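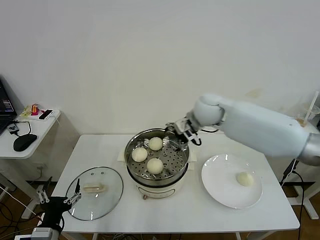 Nurkumville Manipulation Group, Bench Notebook

May 11, 2020. Steamer and bun task, house rules for the bench

Went through the bench rules again with Sreekumar Rao before doing anything else. The old sheet from December was written for the block stacking setup and says nothing about kitchen gear. What we agreed on:

1. Steamer is off and unplugged for all arm work. No water in the pot either. If we ever want steam we write a separate risk assessment first. I am not doing that this month.

2. Speed cap 95 mm/s at the tool for anything over the basket or the plate. The Relovura config defaults to higher, so check it after every restart. It did reset on us once last week.

3. Grip force limit stays at 8 N for buns. Go lower if the skin dents. Log the value you used.

4. Glass lid stays flat on the table, left of the pot, while the other arm is moving. Lid handling is its own run with its own checklist. Nobody reaches in for the lid until both arms are in hold.

5. Plate goes on the right. Set the buns down gently and open fully before retracting.

6. Anyone at the laptop calls out "moving" before enabling. E-stop within reach of the same person, not across the room.

7. Buns used on the bench are not food. Bag them at the end of the day.

Open items:

Cables. The black one off the gripper needs a clip so it can't drag over the basket rim. There is also a tangle on the floor at the left end that should go in a tray. Panicker sleeve is on order, 40 mm size.

Drinks. Rule is no cups near the arms. Clear cup with a straw behind the right arm today. Move it to the desk by the door.

Stop distance. Sreekumar wants it measured again with the gripper mounted, and he's right, the number we have is for the bare flange. Some 924 cycles on that brake test file, all without payload. Will redo it with the Kostgate fixture when it comes back.

Rules 1 to 6 printed and taped inside the cabinet door. Rule 7 still needs a label for the bag.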